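March, textile bench, Gretitton. Continuing from the towel stiffness notes.

Question still open: how much of the harshness in line-dried cotton comes from the water, how much from detergent left in the cloth, and how much from the way it dries. Nikola Grgić wants an answer he can put in the care leaflet. I don't think we have one yet.

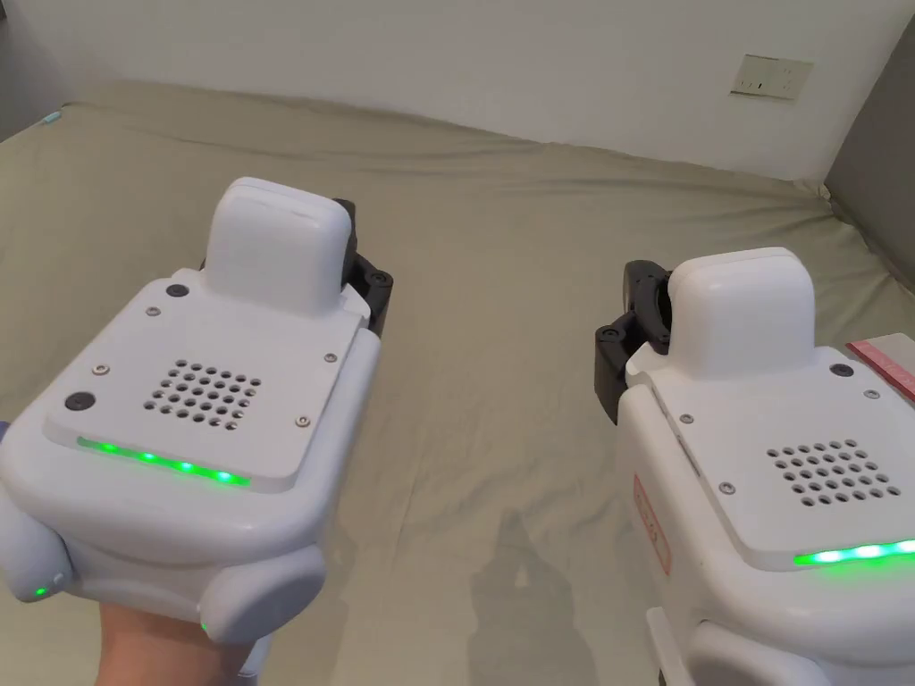
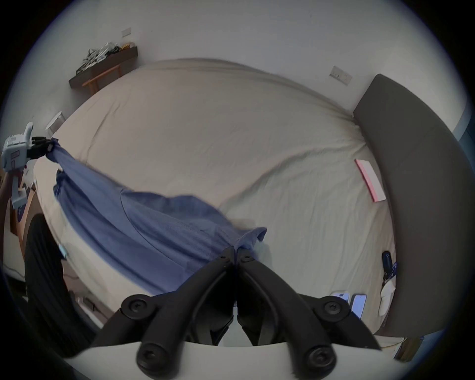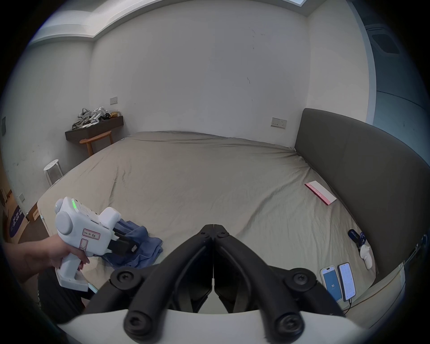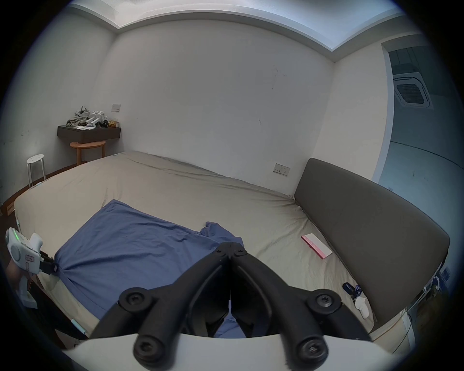

Bedroom, four views. Blue fabric in the second, third and fourth.

## Set-up

Same terry stock as last time, unbleached, no softener finish. Desized with two hot washes before anything was recorded. Hems overlocked with polyester thread; the cotton thread shrank and puckered the edges on the previous batch, which spoiled the bending readings within a hand's width of the hem.

- Washer: the Golob, front loader, drum cleaned beforehand
- Programme: cottons, 60 °C, full rinse
- Spin: 900 rpm
- Detergent: Darov powder, or none
- Water: Gretitton mains (hard) or the same mains through the softener

Four conditions, then: hard with powder, hard without, soft with powder, soft without. Each one dried two ways, on the rack in the back room or in the Trekel tumble dryer on low. Everything conditioned overnight in the cabinet before handling.

Kastriot Petek pointed out that the softener had not been regenerated when I took the first soft-water run. Hardness strip agreed with him. That run is discarded and repeated; the crossed-out rows on the previous page are from it and should not be copied across.

## Water retained after spin

Weighed one load fully to check that the spin is doing what the dial says.

| State | Mass |
|---|---|
| Conditioned, before wash | 382 g |
| After 900 rpm spin | 579 g |
| Water held | 197 g |

So a little over half the dry mass is water when the load comes out. That is reasonable for terry. The figure is for hard water with powder only. Need to repeat it for the soft-water loads, as I suspect the difference is small but have nothing to show for it.

Balance was re-zeroed between the two weighings. The load was carried in the lidded tub, so evaporation on the way from the washer should be slight.

## Handle and bending

Two methods. First the hanging strip: cut strip pushed out over the edge of the sloped block until the tip touches the slope, length read off. Terry is an awkward material for this because the loops catch on the block. Covering the block with baking parchment helped.

Second, blind ranking by hand. Huguette Charbonneau and Zorica Papadopoulos each ranked the eight samples from softest to harshest, separately, with the samples under a cloth and labelled by letter. They were not told how many conditions there were.

| Water | Powder | Dried | Bending | Hand |
|---|---|---|---|---|
| Hard | Yes | Rack | Stiff | Harsh |
| Hard | No | Rack | Stiff | Harsh |
| Soft | Yes | Rack | Stiff | Fairly harsh |
| Soft | No | Rack | Fairly stiff | Fairly harsh |
| Hard | Yes | Tumble | Limp | Soft |
| Hard | No | Tumble | Limp | Fairly soft |
| Soft | Yes | Tumble | Limp | Soft |
| Soft | No | Tumble | Limp | Soft |

Drying method dominates. All four rack samples sit below all four tumbled samples in both rankings. Within the rack group the hard-water pieces are worse, but Huguette and Zorica disagree on the order of the middle two, and the bending lengths for those overlap.

The no-powder rack samples are the useful ones. If leftover detergent were the main cause they ought to be clearly softer than the others, and in hard water they are no better at all. They are not free of every residue, only of that wash's powder. The stock may still hold something from the desizing washes.

## Breaking the stiffness by hand

Took the harshest rack sample and flexed it over the bench edge, both directions, until it stopped changing. It came down to something close to the tumbled group. Wetted it with deionised water, dried it flat without moving it, and the stiffness returned. No minerals or detergent were added in between.

This fits the idea that fibres stick to one another as the last of the water leaves, and that movement either stops the bonds forming or breaks them afterwards. It doesn't prove it. Minerals already in the cloth could dissolve a little and settle again at the crossing points. To separate these I would want a sample given an acid rinse first, then several changes of deionised water, then dried still.

Rok Vasić asked whether a fan would do the same job as tumbling. Tried it quickly with one spare towel pegged by a single edge, fan on high. The free end was noticeably less stiff than the pegged end. One towel, no control, so this goes down as a remark and not a result.

## Problems

1. Rack drying is uneven. The fold over the bar stays damp longest and ends up with a ridge. Strips are now taken well clear of it.
2. The Trekel's lint filter was part full at the start of the second tumble load. Cleaned between loads from then on. Pile loss by weight is therefore unusable for that pair.
3. Humidity in the back room rose while the rack was loaded. The logger was on the windowsill, too close to the glass. Moved to the shelf.
4. Powder dose was by scoop. Should be weighed.

## For the leaflet

Nikola's draft says that hard water makes towels stiff. Suggest changing it to say that towels dried without movement become stiff, and that hard water can make this worse. Shaking well before hanging and again once dry is cheap advice and consistent with the flexing test. Leave out the paragraph about vinegar until there is a proper acid rinse to go on.

His line on using less powder can stay if it is moved to the section on rinsing. Nothing here supports it as a cure for harshness.

## Next

- Acid rinse sample, as above
- Retained water for both soft-water loads
- Fan test with several towels and a still-air control in the same room
- Weighed doses throughout
- Ask Kastriot to log each softener regeneration on the sheet by the valve

Offcuts are in the second drawer, in lettered bags. The key to the letters is inside the back cover of this book. Please don't show it to Huguette or Zorica before the repeat ranking.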